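Read this before you move anything on the snack shelves.

# forkcombe-snack-shelves

Shelf notes and stock list for the snack aisle in the Forkcombe storeroom. It covers 2 bays of black steel racking, whatever is on them, and a modest amount of opinion. The repository has 179 rows and one persistent argument about which way a box of biscuits should face.

The list began in October as a text file called `snacks_final`, which was neither. It now lives in a folder, and the folder has a README, so standards have plainly risen.

## What's in the folder

| File | What it holds |
|---|---|
| `stock.csv` | One row per product line per shelf |
| `shelves.csv` | Shelf names and which bay they belong to |
| `labels.md` | How we write product names down |
| `grudges.md` | Open issues |

`stock.csv` is the one people want. `grudges.md` is the one people read.

## The shelving

Black angle uprights with teardrop slots, black beams, particleboard decks. The slots mean a shelf can go at nearly any height, and over the years most heights have been tried. Shelf names run bay first, then level: `L-upper`, `R-upper`, `R-lower`. Please don't invent a `middle`. We had a `middle` once and it moved.

Cereal bars go in the left bay, where the Z Bar boxes live. The purple boxes have the lower right, and have had it for long enough to behave as though they own it.
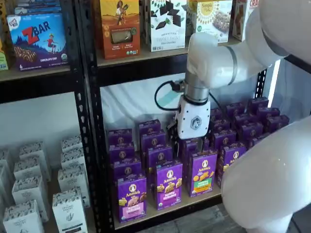
Stacking is allowed where the boxes are the same width or the upper one is narrower. A wide box on a narrow box is recorded as `stack_ok = n` and then, ideally, put right by the person who recorded it. The column shows plenty of the first part.

## Naming things

Write the name as printed, brand first: `Clif Kid Z Bar, chocolate chip`. Capitals are up to you. Spelling isn't. An early version of the list contained "bunny grams", which sounds like a postal service and took a whole afternoon to weed out.

The flavour goes in its own column. With Annie's Bunny Graham boxes, read the pink banner before typing anything, as the purple will not help you. If the flavour can't be read from where you're standing, put `unread` and move on. Do not put `probably chocolate`. Row 2 says `probably chocolate` and is kept as a warning.

## Facing

Front panel out, square to the shelf lip. A box that has gone a bit skewed still counts as faced; a box showing only its side does not. Shelf labels belong to the board, so when a line changes shelf the label stays put and a new one gets printed. The label printer is a Wuvik and prints best when it thinks you've stopped watching. 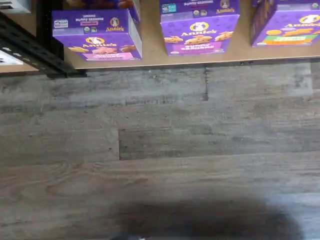
**Do two flavours of the same biscuit share a row in the list?**

Each flavour gets its own row, even when the boxes sit side by side on the same shelf.

## Known problems

- The Fesdale delivery sheets use their own product names. `labels.md` has a conversion table, which is longer than it should be.
- Anything marked `Sarantis` in the supplier column came over from the old spreadsheet. Some of it is right.
- One product line has its best-before year down as 1862. We've left it until somebody can find the box, and would suggest not eating it in the meantime.
- Boxes behind other boxes are under-recorded. Move the front one and look.

## Changing the list

Edit the row, say what you changed in the commit message, and put the shelf back as you found it. "Misc tidy" isn't a commit message. It has been used for everything from a single comma to the loss of all the oatcakes, which were later restored to `L-upper` and are still there at the time of writing.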